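Une cuisine à Durnavon : l'évier, la fenêtre et le reste

Lejla Nikolovski – 2024-04-15 – Temps de lecture : 5 minutes
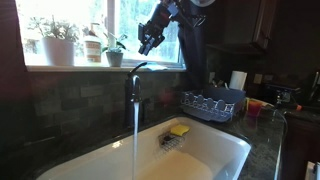
GALERIE / CUISINES / CÔTÉ ÉVIER

L'évier blanc sous la fenêtre, robinet ouvert. Le robinet est foncé, avec un corps haut et un levier fin qui part en biais vers la droite. Sur l'appui, un grand pot blanc, un flacon à pompe, un petit pot gris-vert.

Cette galerie s'ouvre avec une seule photo. J'ai préféré commencer par l'évier, l'endroit de la maison où je passe le plus de temps debout, et regrouper à la suite les notes que plusieurs lecteurs m'ont demandées après le billet de février sur les petites cuisines. Chaque note porte sur un coin ou un objet. Les autres pièces viendront plus tard, quand le couloir sera repeint.

L'évier

Nous avons gardé l'évier blanc. Le devis de Radulović prévoyait un modèle plus large, encastré par-dessous, mais il fallait recouper le plan de travail et déplacer l'évacuation. Le blanc marque avec le thé et le café. Je passe du bicarbonate sur une éponge humide, je laisse agir pendant que je range la vaisselle, je rince. Une fois par mois, je bouche la bonde et je laisse tremper avec un peu de percarbonate dans de l'eau très chaude. Pas de poudre abrasive : l'ancien évier de la buanderie en garde un voile gris qui ne part plus.

Le robinet

Il vient de chez Skoltetti et il a coûté 155 euros, flexibles compris. La pose a pris 2 heures, dont une bonne partie couchée sous le meuble à chercher la bonne clé. Le levier est placé en haut du corps et se manœuvre avec le poignet quand on a de la farine plein les doigts. Sur une finition sombre, le calcaire se voit vite. Un chiffon sec le soir suffit, et du vinaigre dilué quand les traces sont installées, bien rincé ensuite. Le fabricant déconseille le vinaigre pur et je m'y suis tenue.

Le jet est droit et assez fin. Pour remplir une grande casserole, c'est un peu long. Pour laver des herbes ou une salade, c'est très bien, on n'arrose pas le plan de travail.

La fenêtre

Elle est divisée par un montant vertical et donne sur la verdure. La lumière y est forte une bonne partie de la matinée, au point qu'il faut parfois plisser les yeux pour faire la vaisselle. J'avais acheté un store, je l'ai rendu. À la place, j'attends que le noisetier du voisin ait toutes ses feuilles.

Les vitres se salissent surtout en bas, derrière le robinet, à cause des éclaboussures. Eau chaude, une goutte de liquide vaisselle, raclette, puis un torchon sur le bord. Je fais le bas toutes les semaines et le haut quand j'y pense.

Le grand pot

Le pot blanc, évasé, est le plus lourd de l'appui. La plante a de petites feuilles épaisses et s'étale de tous les côtés. Elle était sur le palier de l'immeuble précédent, où elle perdait ses feuilles une par une. Ici elle s'est refaite en un hiver. Je l'arrose peu : j'enfonce un doigt dans la terre, et si elle est fraîche j'attends. Un quart de tour à chaque arrosage, sinon tout pousse vers la vitre.

J'ai coupé quelques branches qui passaient devant le montant et je les ai laissées sécher 4 jours avant de les planter dans du terreau mélangé à du sable. Elles ont presque toutes pris. Lejla du rez-de-chaussée, qui porte le même prénom que moi et reçoit une fois sur deux mon courrier, en a emporté une.

Le petit pot gris-vert

Plus étroit à la base qu'au bord. La plante a des feuilles longues qui retombent à gauche et à droite, et une tige qui monte nettement plus haut que les autres. Je n'ai pas son nom. L'étiquette avait disparu quand je l'ai achetée, et les réponses reçues par courriel ne concordent pas. Elle boit davantage que sa voisine. Je la sors de son coin quand je nettoie l'appui et je la remets exactement au même endroit, elle n'aime pas changer.

Le pot est un peu juste. Je rempoterai dans la taille au-dessus, en gardant la même forme si je la retrouve.

Le flacon à pompe

Pompe foncée, étiquette crème et brun orangé. Je le remplis avec du savon acheté en bidon chez Tirkonico, l'épicerie en vrac derrière la gare. Pour éviter que la pompe se bouche, je la démonte à chaque remplissage et je la fais fonctionner quelques coups dans de l'eau chaude. J'ai essayé d'allonger le savon avec de l'eau, c'est une fausse économie : il coule entre les doigts et on appuie deux fois.

Il est resté longtemps au bord de l'évier, où il laissait un rond collant. Sur l'appui, il se trouve toujours à portée de main et le plan reste sec.

Côté linge

À droite, un peu au-delà du levier, il y a quelque chose de plat, bleu clair et blanc, comme un linge plié. Pour les chiffons et les torchons en général, la règle de la maison est simple : ceux de la vaisselle d'un côté, ceux du sol et des vitres de l'autre, et tout part à 60 degrés. Nous en avons 9 pour la vaisselle, ce qui tient la semaine avec un peu de marge. Les plus vieux finissent aux vitres, coupés en deux, sans ourlet.

L'appui

Il est clair et assez profond pour poser un pot sans qu'il touche le verre. C'est tentant d'en mettre davantage. Au mois de février, il y avait en plus un bocal de noyaux d'avocat, une radio et deux tasses sans anse. Il fallait tout enlever pour ouvrir la fenêtre, donc on ne l'ouvrait pas, et la peinture a commencé à cloquer dans l'angle. J'ai gratté, passé une sous-couche et deux couches de satinée pour pièces humides.

Depuis, l'essentiel est resté : les plantes, le savon. Les pots sont posés sur des patins de feutre que je change quand ils noircissent. Si vous avez un appui en bois, mettez plutôt du liège.

Questions reçues

Sur la hauteur du robinet : vérifiez avant l'achat que le battant passe au-dessus ou à côté, fenêtre ouverte. J'ai mesuré avec un rouleau de carton tenu debout à l'emplacement du trou, c'est suffisant.

Sur le joint entre l'évier et le mur : silicone sanitaire blanc, refait l'an dernier. Il faut enlever tout l'ancien au cutter, dégraisser à l'alcool et ne pas faire couler l'eau avant le lendemain.

Sur les plantes et les éclaboussures d'eau savonneuse : je n'ai pas constaté de dégâts. J'essuie les feuilles basses avec un coton humide, de temps en temps.

Sur l'adresse de Skoltetti : leur dépôt de Durnavon n'ouvre que le matin. Prenez avec vous le diamètre du perçage, ils le demandent avant toute chose.

La prochaine série portera sur le placard à provisions et ses étagères, que je suis en train de vider.

Classé dans : Cuisines habitées, Entretien, Plantes d'intérieur

Contact – © Lejla Nikolovski, tous droits réservés – Retour en haut de page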